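Westora Neighbors > Help Desk > Utilities and Bills

Search the help desk Enter a word or topic Go

Electric bill doubled and nothing in the apartment has changed

porchlight_west
3,398 views

I rent a one-bedroom on the second floor of a brick building off Laur Street. It's all electric: range, water heater, baseboard heat. I live alone and work days. My bill normally comes in near 300 kilowatt hours for a mild month. The one I got on Wednesday says 664.

I called Gestden Power and they said the reading was an actual read and not an estimate. They offered to test the meter but there is a fee if it tests fine, so I want to rule out everything else first.

Things I have already thought of: the weather was not any colder than the month before. I did not get any new appliances. The refrigerator is old but it's the same refrigerator. I did have a toilet that was running but I assume that only affects water.

My sister-in-law told me to unplug everything when I leave the house, meaning phone chargers, the TV, the coffee maker and so on. I've been doing that for a week and it's a nuisance. Does it make a real difference? And what should I look at before I pay for the meter test?

gravelroad

Start with the water heater. In an all-electric apartment it's usually the biggest user after heat, and when something goes wrong with it you often don't notice, you just pay.

Put your hand on the hot water pipe where it leaves the tank after you have been out all day. It will be warm close to the tank. If it's hot a long way down the line, hot water is moving somewhere when it should not be. Look for a dripping hot tap, a shower valve that doesn't close all the way, or a drip at the relief valve on the tank. Mine is a Burkent tank and the relief valve dripped into the floor drain for most of a winter before I found it.

You can also do a simple meter check. Your meter should be in the basement or on the outside wall with your unit number on it.

1. Write down the reading before bed.
2. Turn off the breaker for the water heater and the breakers for the baseboards.
3. Don't run anything overnight except the refrigerator.
4. Read it again in the morning.

Do the same thing the next night with the water heater breaker on. If the second night is much higher and you took no hot water, you have your answer. Don't do the first night if it's freezing out.

While you are at the meter, turn off every breaker in your panel and go look at it again. If it still shows power being used, something outside your apartment is wired to your meter. It happens in older buildings that got split up - a hall light, a laundry outlet, a neighbor's baseboard. That is your landlord's problem to fix and you should put it in writing.

On the toilet, it only affects water, you are right about that.

dillpickle22

could be the baseboards. check the thermostat in the bedroom, mine got bumped up behind a dresser and I didnt know for 2 months. also call them back and ask for your daily usage, Gestden can see it by the day and will email it if you ask. if it jumped on one certain day then think about what happened that day

mapleandthird

I agree with the first reply about the water heater. On unplugging things, the tenants' association put a piece in its newsletter on this, and I'm pasting it since it's no longer on their site.

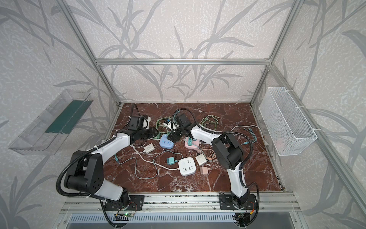 WESTORA, March - Phone chargers and power strips get blamed for a lot of high bills, and most of the time they don't deserve it. A modern phone charger with no phone on it draws a very small amount of power. You could leave several plugged in all year and have a hard time finding them on your statement. A power strip with nothing running on it uses next to nothing, apart from the little light in the switch if it has one.

The items worth switching off are the ones that stay warm or stay awake. Cable boxes, game consoles set to instant start, older stereo receivers and dehumidifiers are the usual ones. If you want to use a strip for this, put the TV equipment together on one strip and leave the router on a different outlet.

Chargers and strips are worth a look for safety reasons. Throw out any cord with cracked insulation or a loose plug. Don't plug one strip into another, don't run cords under a rug, and never put a space heater on a strip. Heaters go straight into the wall.

Members can borrow a plug-in watt meter from the office. Bring it back within a week.

mapleandthird

That is the end of the piece. The meter they lend is easy to use. I tried it on my refrigerator and left it on for a full day, because the compressor cycles and a short reading doesn't tell you much. If yours is old and the door gasket is worn, it could be adding some, but I would not expect it to double a bill.

Comments

porchlight_west: Turned off all the breakers and the meter stopped, so it's not a neighbor. The hot pipe was hot all the way to the bathroom wall. Landlord is sending a plumber. I've quit unplugging the coffee maker.

gravelroad: Shower valve would be my guess. Ask for the daily usage anyway.

tworivers: Does the association still lend the watt meter if you're not a member?

mapleandthird: Members only, but the library has one too.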